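Clidix Flarkent 4
Two-arm demonstration kit for teaching by hand or by remote control

Overview
The Flarkent 4 records manipulation tasks while an operator moves the arms directly or drives them from a paired leader set. Both modes write to the same file format, so sessions from either can be mixed in one training set.

Hand guiding
Press the wrist button to release the joints. Gravity compensation stays on and the arm holds position when the button is let go. Gripper opening is logged with the joint angles.

Remote control
The leader arms connect over wired Ethernet. Motion scaling can be set per arm. If the link drops, both followers stop and hold, and the episode is marked incomplete.

Recording
Sample rate: 50 Hz, joints and grippers
Video: head camera, time-stamped to the joint log
Export: Baek session format or plain CSV

Typical tasks
Packing and unpacking groceries, sorting wrapped snacks, moving items between bowls and lidless containers. A desk mat is recommended for light packaging that slides.

Ordering
Part no. 137, base kit without leader arms. The Kanitano leader set is sold separately and ships from November. Firmware from earlier Flarkent models is not compatible.

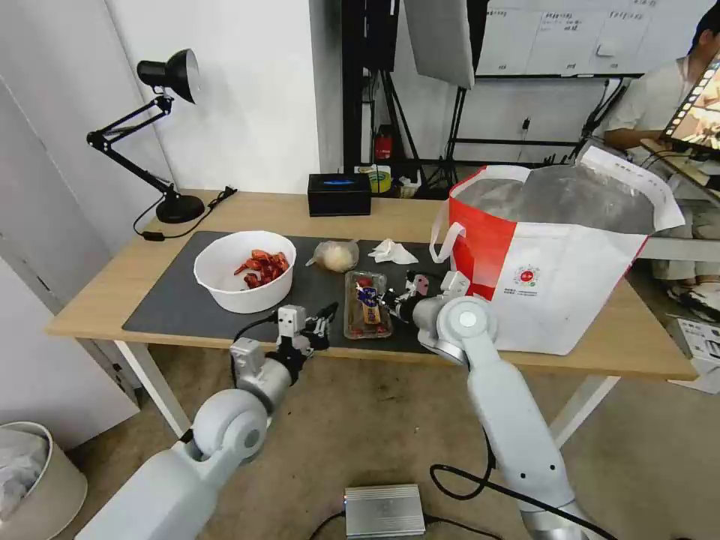 Spare finger pads are supplied in packs of 4 and fit either gripper. Replace both pads on a gripper at the same time and rerun the zero routine before the next session.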